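Recording your first two-handed demos

Welcome to Drellunetti, our robotics club's practice track! By now your grippers should be plugged in and opening all the way. Start with the mirror – it's big, it stands up by itself and it's great for learning how far your fingers really reach. 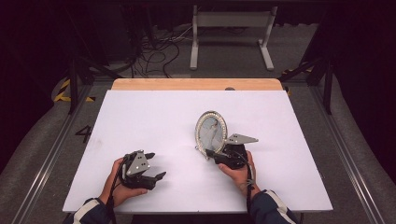

Both grippers on the board, right one at the mirror.

Move slowly and come in low, near the base. Do 25 takes before you even think about speed. Raymonde Leclerc did 85 in January and her last ones are a joy to watch!

Next up is the silver plate. Line up your fingertips with the rim before you close them. 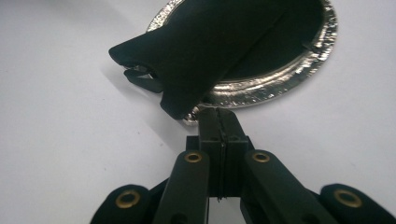 Keep your wrists loose and let one hand settle before the other moves. If a take goes wrong, finish it anyway, mark it and go again.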